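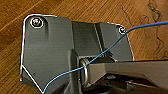

Let the machine have the boring part

Print this article | E-mail this article

I've worked at Geraghty for most of my adult life, assembling and checking metal brackets for gates and hatches, and I'm going to say something that gets me funny looks at smoko: I love the robot.

We got the first arm in September. It picks up a part, turns it over, looks at it and puts it down, and it will do that until the lights go off. I used to do that. By the end of a shift at the Tumton shed my wrists ached so much I drove home with my palms on the wheel.

Now I spend maybe an hour a day on handling and the rest on the parts the arm doesn't like the look of. Is that screw seated? Is that edge meant to be that shape? I'd forgotten how much I know about brackets! Rajitha Majumder, who started on the bench beside mine, writes the checking routines these days, and she learnt it on paid time with 90 hours of training. That last bit matters more than any clever gripper.

I do hear the other side. My mate Colm Ní Mhurchú was at Oltier when they brought in two arms and let 7 people go before winter. Same sort of machine, same sort of work, and a colder place at the end of it. The boss there decided what the saved hours were for, and he decided they were for him.

So put the arms in, and put more of them in. But get the people on the floor into the room before the order is signed, and write down where the hours go. Ours went into training and a six-hour Friday-style finish once a fortnight, and I'd fight anyone who tried to take it back.

Comments

benchrat: We asked for training at Oseck and got a laminated sheet. Glad it's working somewhere.

Marg P: My hands hurt just reading this. Twenty years on the line and not one person asked what I'd change.

tolly: Who fixes it when it stops, though? Still us, and at the old pay rate.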